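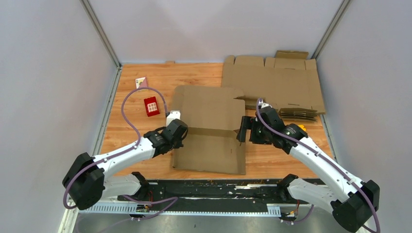
Trotix
flat box blanks – do you crease them all first or fold as you go? got loads to do before Mon 11 August

Rolano
crease first. middle fold then the top flaps, saves your thumbs

Nishad
disagree, pre-creased ones wont stack flat again. fold as you go

Rolano
they do if you dont press to hard

Trotix
ok but what tape? did 3 in May and the bottoms all went

Nishad
paper tape, two strips – not one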